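Let the Kids Lift the Thing First

08/01/2020

43 shares | 17 comments

I've been helping out with the robotics club at Rotwood for long enough now that I have opinions, and the one I get the most grief for is this: I don't want students writing a single line of grasping code until they've picked up the object themselves. A lot. Slowly. With a notebook next to them.

People hear that and think I'm being cute. The season is short, the kids want to see motors turn, and here I am sending them down to the weight room to stare at their own hands. But let me tell you how our last project went, and then you can yell at me.

The club had entered the open lifting challenge at Mukton, where your machine has to take a gym weight off a low shelf and put it back without dropping it or dragging it. Sounds easy, right? It sounded easy to us in March. The team split up the way teams always do: two kids on the arm, two on the software, one on the paperwork (bless her), and everybody fighting over who got to name it. They named it Dhillon, which I'm told comes from a long-running joke on the bus, and I have stopped asking.

The software pair came to me with a plan that was all geometry. Find the handle, find the middle of the handle, close on it, go up. On a screen it was beautiful. In the shop, the weight swung like a church bell every time, and Dhillon put it down about as gently as I put down groceries. They changed the numbers and it swung the other way. I think they ran it 94 times, because that's what the log says, and the log also has a drawing of a skull in it.

So off we went to the gym, and everybody took turns. Both hands, one hand, fast, slow, eyes shut. Then they had to write down what they did before the weight moved. That was the whole assignment! Before it moved! And the notes were wonderful. One kid wrote that he leaned in first. Another noticed her wrists tightened up a little before her arms did anything. Somebody wrote "I pull a tiny bit and wait to see if it's coming with me," and if you've ever read a paper on robot grasping you know that people have built careers on that sentence.

We recorded the lifts too, from the lifter's point of view, so the software pair could go back and look at where the hands ended up. You get a surprising amount out of that kind of thing. Where do people grab when they aren't thinking about it? Do they go for the middle, or out toward the ends? I'd have said the middle. I've been lifting stuff my whole life and I'd have gotten it wrong about my own hands.

Now, the argument against me is a good one and I don't want to wave it away. Robots aren't people. Dhillon doesn't have wrists worth mentioning, and copying a human grip onto a machine with two flat fingers can be a great way to waste an afternoon. The coach over at Ostulness told me flat out that her kids get more from 100 bad simulated lifts than mine get from one good real one, and she has the better trophy shelf, so there's that.

But I don't think my kids were copying. They were learning what question to ask. After the gym visit they quit talking about "the grab" as one step and started talking about touching, testing, and then lifting. They added a little pause. They added a check on the load before the arm committed. It cost 430 dollars for the sensor, which hurt, and we sold a truly embarrassing number of cookies.

And there's the other thing, which matters more to me than the score (we came in 17th, since you're wondering, and it was our best finish yet). A couple of the quieter students had barely touched the project before that. They didn't feel like coders and they didn't feel like builders. Put them in front of a weight and ask what their hands are doing, and suddenly they know as much as anybody in the room. One of them is running the test bench this fall.

I'm not saying throw out the simulator. We use it all the time. I'd just like clubs to stop treating the body as the boring part, something you get past on the way to the real engineering. Give it one practice. Bring notebooks, and make them write before they talk, or the loudest kid's version will be everybody's version by the time you're back upstairs.

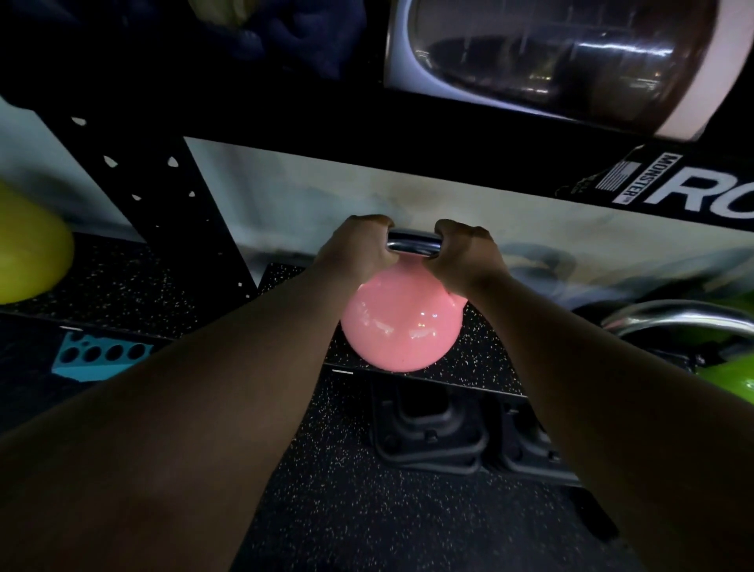 Benedikt Hubmann: I'm with you on the notebooks, but I'd do it the other way around. Let them fail in the simulator for a couple of weeks first, then take them to the gym. Mine tried the hands-on day at the very start and wrote down almost nothing, they had no idea yet what was going to be hard. Also, which kind of load sensor did you get? Ours drifts so badly we re-zero it between every lift.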